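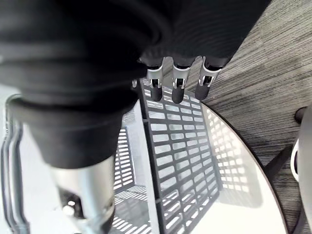
Kiran Bisht told her the form was the wrong one, and that it had been the wrong one since March.

"They mailed it to me," Dora said.

"They mail it to everybody. You want the one for people who had a job and then had less of one."

Dora put the phone on speaker and set it next to the envelopes. There were two from the Kallio Plan and one from the Graden County office, still sealed. She opened the county one with a butter knife. It said her monthly share was now $300, and that her coverage would start each month after she had spent that much on care.

"Three hundred," she said. "It was 86."

"Did you send them the stubs from Olter?"

"I sent them the stubs when I had full shifts."

The line was quiet for a bit. She could hear Kiran typing.

"So they think you still have full shifts," Kiran said. "Send the new ones. Write your case number on every page, front side. Ask for a review and ask for it in writing."

She found the stubs in the drawer with the batteries. The last one was almost nothing - nine hours, with the parking taken out. She wrote the case number on it, then on the others, and then on the letter from her manager, who had spelled her name Doris.

"Does it matter if they spelled my name wrong?"

"Yes," Kiran said. "Get that one done over."

The clinic on Brustau Street closed at 5. She had one refill left on the blood pressure pills. She called and asked what they would cost without the card, and the woman at the desk told her, and Dora wrote the amount on the back of the county's envelope. Then she called her manager and spelled her name for him, one letter at a time.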